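Home | Bedding | Curtains | Care Guides | Contact
2 min read

Trimholm Home Textiles — Bedding Safety Checklist, Dastden Showroom
Completed by: Zlata Onyshchenko
Period: March

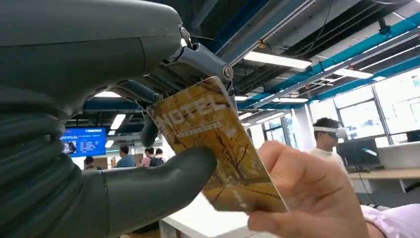
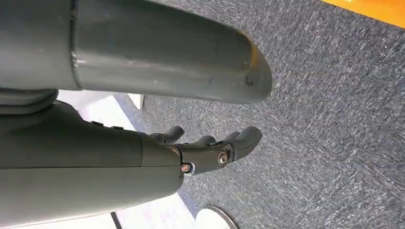
Two close views, both with dark grey equipment in the foreground.

1. Care and fiber labels sewn in on all printed duvet covers. PASS
Comment: The Hedegaard children's range carries the new label.

2. Cord ties inside covers no longer than 5 inches. FAIL
Comment: One twin cover in the Firnix print exceeds the limit. Withdrawn from sale.

3. Buttons and zipper pulls secure. PASS
Comment: 13 covers tested by hand.

4. Stacked stock no higher than 40 inches. PASS
Comment: Pillow shelf is close to the limit — staff reminded.

5. Display beds stable, slats fastened. PASS

6. Crib bedding sold without loose bumpers. PASS
Comment: Old catalog pages still show bumpers. Remove all 200 copies from the counter.

Item 2 to be checked again before the print returns to the floor.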